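Cornimholm Opens Pretend Kitchen Corner, Counter Built by Skilum

FOR RELEASE IN DECEMBER
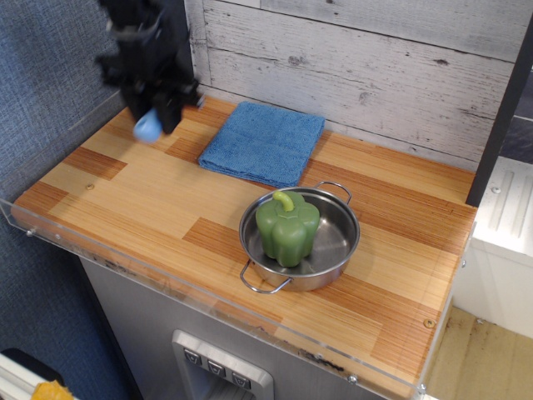
The Skilum counter with steel pot, toy green pepper and folded blue towel. Photo: Cornimholm

Cornimholm play center is opening its new pretend kitchen this December. Doors at 10 a.m. on opening day, last entry 4 p.m. Up to 60 children per session, ages two to 8, grown-ups free.

The kitchen takes over the old coat room on the ground floor. Seven cooking stations, one long washing-up table, a pantry wall with low shelves. Counters made by Skilum, the small joinery shop two streets over, which also did our reading benches. Play food and storage bins from Prillum.

"We wanted a kitchen that feels like a kitchen," said Tamunoemi Edet, program lead at Cornimholm. "Kids know the difference. Give them a steel pot and they stir it like they mean it. The old plastic set was fine, it was just tired."

About the counters. Wood tops, pale and darker blocks in a staggered pattern, a clear acrylic lip along the front screwed on with small metal screws. The lip is there for peas. And grapes. Anything round, really. Skilum tried two heights of lip with our Thursday-style toddler group before settling on the lower one, which small arms can reach over.

"Patchwork tops use up our short lengths," said Chibuzor Igwe of Skilum. "Every one comes out a bit different. They get scuffed, they're supposed to. You sand them and go again."

The pots are real cookware in small sizes, stainless steel, shallow, two wire loop handles so two children can carry one together (or fight over it, we have seen both). Each station gets a pot, a spoon and a folded towel at the back of the counter. Towels are microfiber and go in the wash every night.

The food: 294 pieces in all, mostly vegetables and fruit, some bread, a few eggs. The bell pepper has been the early favorite in tryouts. It goes in the soup, the tea, the cake. Edet's team is already asking Prillum for more of them.

Tidying up is part of the session. The last ten minutes are closing time at the kitchen, with a bell. Food back to the pantry, pots to the washing-up table, towels folded. Picture labels on the bins so non-readers can manage it. Staff will help but not too much.

Funding came from the Karppinen family fund, which paid for the counters and the new floor. Cornimholm covered the rest out of ticket income and the fall book sale. Thank you to everbody who bought a book.

Practical stuff:
Sessions run 90 minutes, mornings and afternoons.
Book at the front desk or by phone. Walk-ins if there is room.
Socks or indoor shoes please, the floor is new.
No real food in the kitchen. The cafe upstairs is open untill 5 p.m.
Step stools at every station, one lowered counter for wheelchair users.

School and daycare groups can book the whole room from January. Group rates on request.

Press are welcome on opening day from 9 a.m., before the children come in. Edet and Igwe will both be on hand. More photos available, please credit Cornimholm.

Press contact: Tamunoemi Edet, Cornimholm front office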